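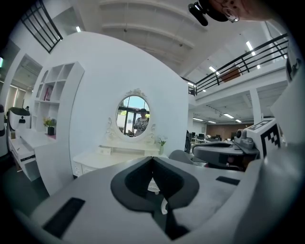

## Spring report on the Kotden strength classes

Hi Unnur,

I'm sending this on 4/23/23, a week ahead of when you asked for it, mostly so I can't put it off! You said you'd rather have a plain letter than the form, so I've kept your headings and just talked under each one.

### Who's coming

We have 43 people signed up across the two groups, and 26 of them are regulars by the definition we agreed on (at least one class a week, no gap longer than three weeks). The morning group is the older one, mostly folks in their late sixties and seventies. The evening group is all over the place: a couple of nurses coming off shift, a roofer with a bad shoulder, two sisters who want to run a 10K, and a retired bus driver who moved over from mornings when his wife started working again.

I had promised you 50 sign-ups by now. We didn't get there. The flyers went out late, that one's on me, and the evening slot ran up against choir practice at the same building until I moved it back half an hour in February. Sign-ups have been better ever since, but I don't want to pretend we've caught up.

### What we do in class

It's pretty much the plan from the proposal. Everyone gets a movement screen in their first week: squat, hinge, overhead reach, single-leg stand, getting down to the floor and back up. Then they go into one of three tracks, and I write the track up on the whiteboard so people can get going while I'm helping somebody else.

The big change is that I dropped the circuit format for mornings. I love circuits, I've coached them for years, but the timer was stressing people out and they were rushing their step-downs to keep up with their neighbor. Now we work in pairs, one lifting and one resting, and they switch when they feel ready. It's slower and a lot chattier (very chatty, some days I have to holler) and the form is so much better.

Evenings still do circuits. They'd riot if I took them away.

We've been working a lot on:

- hip hinge, first with a dowel and then with a kettlebell
- loaded carries down the hallway and back
- rowing, with bands or on the cable machine
- getting up from the floor without using a chair

Carries are the surprise hit. I figured people would find them boring, but it's the first thing they ask for.

### Results so far

You wanted the chair stand retest at the halfway mark. I've retested everyone in the morning group who had a first score on file, and most of them went up. A few stayed flat. One lady went down, and she'd had the flu for two weeks right before, so I'm going to test her again in May and report both scores.

I haven't done the evening retest yet. I ran out of evenings, plain and simple. It's set for the first two weeks of May and you'll have the numbers in the next report. Please don't read anything into the blank column on the spreadsheet!

Grip strength is in there too, but I'd take those scores with a grain of salt. The dynamometer we started with was reading low, and I only figured it out when I tried it against the one at the Zavala clinic. The early grip scores are marked in yellow. I'd leave them out of anything you show your board.

No injuries in class. We had one sore back that turned out to be from moving a couch, and two people who sat out a week with cranky knees and came back fine.

### Money

Of the 3,000 you gave us for equipment, I have 1,000 left. The rest went to kettlebells, two adjustable benches, bands, and floor mats. The mats cost more than I'd budgeted since the cheap ones slid around on that floor and I sent them back. Receipts are in the shared folder, in order, and you should know how much that took out of me.

I'd like to spend what's left on a set of lighter kettlebells and a sturdy plyo box with a low setting. We have a big jump between our two lightest bells right now, and it's a problem for the newer folks. If you're okay with that, just write back yes and I'll order from Grulov like last time.

### What's not going great

Attendance drops off a cliff whenever it rains. The Ekutby bus stop is a good walk from the door and there's no cover. I've started a little ride list on the bulletin board, and three people use it.

I also need a backup coach. Yu-ting Yau has covered for me twice and the evening group adores her, but she's in school full time and can't do mornings. When I had a stomach bug in March we had to cancel two morning classes, and I hated making those calls. Could we talk about a small line for a sub in the next budget? Even one morning a week would help a ton.

### Next up

Evening retests in early May, then a new six-week block that brings in step-ups for mornings and sled pushes for evenings. I want to hold an open class in June where people can bring a friend. Final scores get taken in November, same tests, same order, with the good dynamometer this time.

Come by if you're in the area! Mornings are more fun to watch, and wear sneakers, because they will make you do a carry.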